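# Working next to the sorting arm: tips from the Sorna workshop

Collected by Widad Hattar, returns and repair bench, February

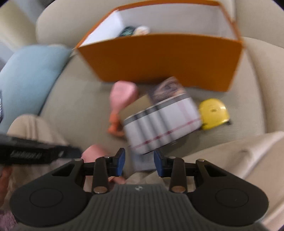

*Clearing a seat: gripper open in front of the package, tape measure to the right, orange box behind.*

We used to sort mixed items by hand, up to 500 a shift. The arm at station 5 now takes most of the plain boxes, and the people on the bench get what is left: soft things, odd shapes, anything tangled. The work is slower per piece and harder on the eyes. These habits help.

**Spread before you sort.** Small rubbery things slide under packages. Pull the pile apart first, then pick.

**Keep the tape measure on the same side.** Ours goes on the right, clip facing out. The arm's tray takes nothing longer than 64 cm, so you will reach for it a lot.

**Wipe fingertip pads at 10 a.m. and after lunch.** A damp cotton cloth is enough. No spray cleaner - it leaves a film and things slip.

**Don't stack soft on hard.** A pillow goes beside a box. On top, it hides the edges and the arm stops and waits for someone to come over.

**Swap places every two hours.** Watching the arm is more tiring than it sounds. Wilma Galbraith started the rota on the Erkus line and we copied it, with longer breaks.

**Write down the stops.** Time, item, what you did. We reached 1000 entries before anyone from Mandeo asked to see them, and the bin layout was changed the week after.

**Brush the upholstery last.** Crumbs and cardboard dust get into the creases while you clear, so doing it first means doing it twice.

Spare pads are in the second drawer under the Van Rooij bench. Sign for them on the sheet.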